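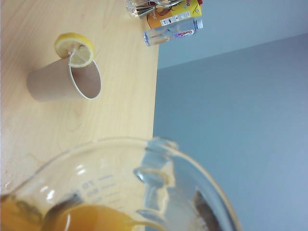 Budget for a drinks arm, what am I missing? Small cafe counter, juice and squash mostly, want one arm pouring from a jug into paper cups. Quote from Garside is for the arm and one gripper, thats it. But my list of stuff to be handled keeps growing: big glass measuring jug, paper cup with a lemon slice on the rim, juice carton, plastic water bottle. Can one gripper do the lot or do I budget for more? Got till January to put the numbers in.

Posted by kilent_counter

stodano55
One gripper, yes, but get soft finger pads and buy spares. We go through 3 sets a year. Paper cups crush if you can't set the force low, so ask Garside for the minimum grip force in writing. Glass jug is the one I'd worry about. Heavy when full, slippy when juice gets down the side. Swap it for a plastic one with a proper handle, cheaper than a breakage. Pads cost us 20 quid a set, the drip tray and splash cover were 772 all in and weren't on the orignal quote either.

mopandbucket
just get a juice dispenser with a tap

lernitura_fan
Depends who's doing the lemon. If staff do it, fine. If the arm does, thats a second tool and more programming days, so price those seperately. Also ask about training, ours was extra. And measure your counter first, the base plate takes up more room than the brochure lets on.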